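The Washer Comes First: How a Small Laundry Shop Learned to Budget for a Robot 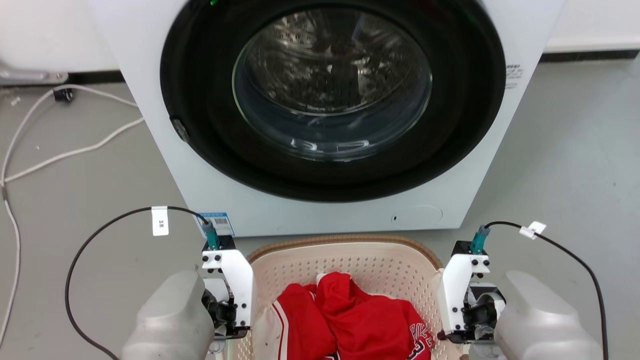
The arms were the easy part of the spreadsheet. Jad Srour had a quote for them before he had a clear idea of where they would stand, and for a few happy weeks he thought of that quote as the price of the project. Then he opened a second tab and labeled it "everything else," and that tab is the one he now shows to anybody who asks him how to get started.

Srour runs the equipment side of Akomside, a laundry service that washes team uniforms, kitchen whites and a whole lot of towels for customers who would happily never think about any of it again. He's a cheerful planner, the sort of person who reads a floor drain diagram over breakfast, and he is completely in love with the idea of a two-armed robot that can move clothes from a basket into a front-loading washer. So am I, after a few days in his company! It's a wonderful problem. Cloth folds, bunches and slides, it hides its own edges, and a shirt never lands the same way twice. Watching people try to plan around that, with a real budget and a real deadline, is more gripping than it has any right to be.

Start with the task, Srour told me, and keep it small enough to fit on an index card. His first card said "do the laundry." His second said "load, unload, sort and fold." The card that finally got money behind it reads: "Pick up clothes from one basket, put them in one washer, door already open or door closed, decide which." He argued with himself for a while over those last words, and it was a good thing to argue over. A door that starts out closed means the robot has to find it, pull it, swing it clear and keep its own elbow out of the way. Every one of those steps costs hours, and hours are where the money goes.

He went with the closed door for the second phase and the open one for the first, which let him split the spending in two.

The washer, meanwhile, deserved more thought than it got. Srour's advice is to choose the machine before you choose the arms, or at least before you sign for them. Measure the opening. Measure how far the door swings and on which side it hangs. Measure from the floor to the bottom lip of the gasket, and then sit down with the reach chart for the arms and a pencil. A low door and a high-mounted pair of arms can make an awkward couple, and a riser under the washer is far cheaper than a new mounting column (though you do have to ask whether the riser will stay put during the spin cycle, a question that took up most of one afternoon and two phone calls).

Marleny Espinoza came into the story around then. She works for Zunine, a small integrator that sets up work cells for companies that have never owned a robot, and she has a gift for asking about the dull things. Where does the power come in? Who is allowed to reset it? How long does it take to get a replacement finger for the gripper, and have you ordered that replacement yet?

"People budget for the robot on its best day," Espinoza said. "I want to see the line for a Sunday when a cable connector lets go and the supplier is closed."

Her own line for that day is called Cusi, after the aunt who taught her to keep cash in a coffee can, and it goes into every plan she writes. At Akomside it came to 2,000 dollars, set aside for spare fingers, screws, connectors and one complete cable set. Srour thought it was high. He has since raised it.

Cables in general get their own paragraph in her proposals, and they get one from me too. An arm has to bend and turn all day, and whatever runs along it has to bend and turn as well, with enough slack to follow and not so much that it snags on a basket handle. Label both ends of everything on the day it goes in. Espinoza likes plain tags that can be read without a flashlight, and she writes the same code on a sheet taped inside the control cabinet door. The tags for the whole cell cost less than lunch. She puts them in the budget anyway, as a line of their own, so that they get bought.

Then there's the basket. I would never have guessed how much conversation a laundry basket could support! Srour had planned on using whatever was in the building. Espinoza asked him to pick one model, buy a stack of them and retire the rest, and he grumbled, and then he did it. The height of the rim sets how far down the grippers must reach. The stiffness of the sides decides what happens when a finger brushes against them. The color matters as well, to a camera trying to work out where basket ends and shirt begins. They tried three kinds before ordering, and the whole experiment came in at 182 dollars, including one that went home with Srour and now holds his dog's toys.

Clothes need a line too, and this is the part I enjoyed most. You can't practice on customers' uniforms, so you have to own a test wardrobe. Zunine suggests starting with garments that contrast well with the basket and the floor, then adding harder ones: dark on dark, slick jerseys with printed numbers, anything with a drawstring. Srour bought used team shirts by the box and had a fine time doing it. Keep the receipts, he says, and keep a list, so that when something goes wrong you can find the same shirt and try it again.

The longest section of the plan, and the one first-time buyers tend to leave blank, covers people's time. Somebody has to guide the arms through the job over and over while the system collects examples. Somebody has to refill the basket, shake out the clothes and write down what happened. The Akomside plan calls for 692 recorded runs before anyone makes a decision about phase two, and Espinoza worked backward from there to a staffing schedule. She allowed 10 minutes for each run, counting the reset, the notes and the occasional shirt fished off the floor. Multiply it out and you have more than 115 hours, at whatever you pay per hour, plus the coffee.

"That number scared me more than the quote did," Srour said. "Then I looked at it for a day and it calmed me down. I could see what I was buying."

He makes a good case for spending it slowly. The payment schedule he and Espinoza settled on has the hardware up front, the setup split in half, and the final portion held until the open-door loading task has been tried with every garment on the list. Phase two has its own budget and its own card. If phase one comes up short, the washer still washes, the baskets are still good baskets, and the arms can be moved to a folding table, a job he has already sketched on the back of a Jandura catalog.

A few smaller items from his "everything else" tab, passed along with his blessing:

Floor space for a person to walk all the way around, marked with tape before anything is delivered.

A washer filter you can get to without moving an arm base.

A dedicated outlet for the washer, separate from the one for the controls.

One hour a week, on the calendar, for tightening screws.

Shipping, both ways, in case a part has to go back.

Srour's next budget meeting is in December. He plans to bring the index card.

Shares: 182 Comments: 10

Get our newsletter for more stories on shops, tools and the people who plan them. You can unsubscribe at any time.

Related stories
What a Floor Plan Can Tell You Before the Truck Arrives
Leasing or Buying: Three Small Shops Compare Notes
The Spare Parts Shelf, and What Belongs on It
Training Time Is a Cost, So Write It Down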